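Havham market is moving back to Cletthorpe Street, and the plastic is going

Well, it's official. The Havham farmers market goes back to Cletthorpe Street in August, and I could not be happier, even if it means I lose my parking spot for half a day every week.

If you're new in town, the market used to run right down the middle of Cletthorpe, from the old shoe repair to the bank. Then the water main work started and everybody got sent out to the lot behind the high school. It was fine out there. It was also hot as a griddle, there wasn't one tree, and you had to haul your melons past the tennis courts to get to your car. I gave up on melons completely.

The town council voted on it last night, and I sat through the whole thing (with a granola bar, thank goodness). The street part went through pretty fast. What took forever was the second item, which says vendors can't hand out plastic bags or plastic clamshells anymore. Produce goes on the table in wood, cardboard or baskets, and you bring your own bag or pay for a paper one.

Ignacio Navarrete, who grows the good tomatoes, got up to speak and I figured he'd be against it. Nope! He's been using his grandfather's wooden crates for years and he told the council they outlast everything else in his truck. His worry was berries. "You put raspberries in a paper sack and you have jam before you get to the corner," he said, and people laughed, but he meant it. They ended up giving berry sellers until next spring to work something out.

Maiara Marinho from the Esfahani bakery stand was less thrilled. She sells a lot of filled pastries, the sticky kind, and she wanted to know what exactly she's supposed to put them in. Waxed paper is allowed, it says so in the rules, but she said it costs her more and she isn't sure she can keep the small cheese ones at the same price. I buy those nearly every week so I was listening pretty hard. She asked for a break on the stall fee for the first season and the council said they'd look at it, and you can take that however you like.

The fee itself stays where it was. Hours change a little: the market opens at 8 and the street clears out by 2, with cars allowed back once the sweeping is done. Last time around they ran until noon, so that's two extra hours for those of us who like to sleep in. I asked Sarla Srivastava at the town clerk's office whether the bank end will stay open for deliveries and she said yes, but only on the alley side, and please don't everybody try it at once.

There will be 10 more stalls than we had at the high school. I got a peek at the list and there's a mushroom person, two honey people (good luck to them both) and a man who sharpens knives while you wait. I've been cutting onions with something like a butter knife since Christmas, so he'll be seeing me. Still no fish. I ask every year.

Not everyone on the street is cheering. Mehrangiz Bakhtiari has the fabric store in the middle of the block and she told me afterward in the hallway that market mornings used to be her slowest, what with people not being able to pull up out front and load a bolt of upholstery. She's going to put a table out on the sidewalk with remnants and see how that goes. I told her I'd come by, and I will, although I have a closet full of remnants already and my husband has opinions about it.

If you want a stall, the forms are at the clerk's window. You need your county permit and a drawing of your setup, nothing fancy. If you have old wooden crates or boxes sitting in the garage that you don't want, a few of the smaller growers said they'd be glad to have them. Clean ones, please, no nails sticking out. You can leave them with Ignacio at his farm stand any afternoon, just honk because he's usually out back.

More when the stall map comes out. I'm told it's being redrawn because somebody forgot the fire hydrant.

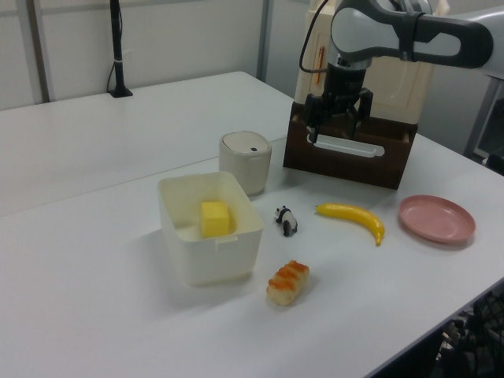
Open-topped wooden box with a handle slot in the front.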